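Pendex Kitchen Scale — User Guide
Section 2: Placing the scale and first use

Please read this section before you put the batteries in. It takes a few minutes and it prevents most of the wrong readings that our service desk hears of.

2.1 Choosing the place

The scale needs a hard and level surface. A kitchen table or a fixed counter is good. Keep a hand's width between the scale and the wall, so that a large plate or bowl does not lean on it.

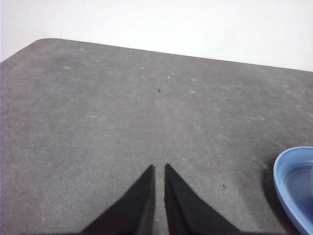
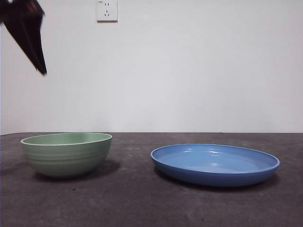
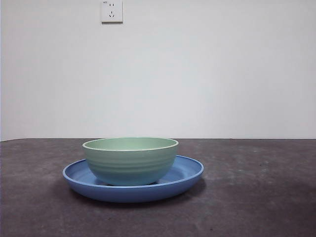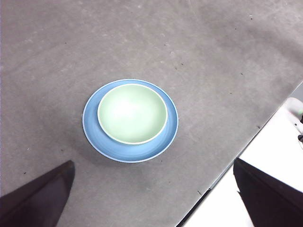

Tabletop in all four pictures, wall outlet in the third, blue plate in the fourth.

2.2 Putting in the batteries

1. Turn the scale over and lay it on a soft cloth.
2. Slide the cover in the direction of the arrow and lift it off.
3. Put in the two batteries from the box. The plus signs must match the marks inside.
4. Close the cover until you hear a click.
5. Turn the scale back and wait until the display shows a zero.

Note: Models with the letter P on the underside can also work from the wall adapter. Plug the small end into the scale first and then the adapter into the outlet. The batteries may stay inside.

CAUTION: Use only the adapter which came with your scale. Do not touch the adapter with wet hands, and do not lead the cord across the stove or the sink.

2.3 Making the scale level

The four feet can be turned. From the factory they are all screwed in completely.

1. Press lightly on each corner of the scale, one after another.
2. If a corner goes down, turn its foot to the left by half a turn and press again.
3. Repeat until no corner moves.
4. Look at the small bubble at the back. It should rest inside the ring.

If the bubble does not come into the ring after six half turns, the table itself has too much slope. Choose another place. Please do not put folded paper under the feet — it becomes flat with time and the reading begins to wander.

2.4 The first check with the test weight

In the box there is a round steel weight in a paper bag. It weighs 160 g, and this number is also stamped on its side.

1. Switch on the scale with nothing on it.
2. Wait for the zero. If another number is shown, press TARE one time.
3. Put the weight in the middle of the plate.
4. Read the display. A difference of one gram up or down is allowed.
5. If the difference is larger, hold TARE and UNIT together until the display shows CAL, then take the weight away, wait for the zero, and put it back.

Keep the weight in its bag. Grease from the fingers does little harm, but rust does.

2.5 Weighing in a bowl or on a plate

Any kitchen dish may be used, provided that its bottom is flat and smaller than the weighing plate. A dish that reaches over the edge must not touch the wall or the table.

1. Put the empty dish on the scale.
2. Press TARE. The display goes back to zero.
3. Add the food slowly, near the middle.
4. For a second ingredient press TARE again.

When you lift the dish off, the display shows a minus number. This is the weight of everything you have set to zero, and it is not a fault. For example, with a dish of 238 g you will read -238 after you take it away. Press TARE to clear it.

Note: The dish counts toward the maximum load, also after TARE. The maximum load is printed on the label beside the battery cover.

CAUTION: Do not put a dish on the scale directly from the oven. Let it cool until you can hold it with bare hands.

2.6 After the first weeks

Repeat the check in 2.4 after 28 days of use, and again each time you move the scale to a different table. Wipe the weighing plate with a damp cloth and a little dish soap. The scale must never be held under running water.

If the display shows Err when the plate is free, take out the batteries, wait one minute and begin again from 2.2. If Err comes back, write to Pendex Service, Fostuvbridge, and include the serial number and the date of purchase.

Text: Adwoa Ametepe. Checked by Imre Vida.
Revised Dec 10, 2023. The foot adjustment in 2.3 is new in this edition.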